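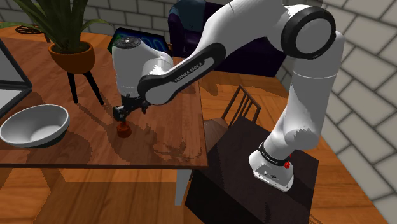
Home Tips Kitchen Workshop Contact
Search this site Go
Last updated: June

Getting rings off a wood table

I've tried everything on those cloudy white rings, and mayonnaise still wins (I know, I know!). Dab on a thin layer, leave it for two hours, then wipe with a soft cloth and buff along the grain. My old table from Estwood has had this done more times than I'd like to admit. If a ghost of the ring is left, go around again before you even think about sandpaper. Dark rings are a whole other headache, and I'll get to those when I've finished the drawers.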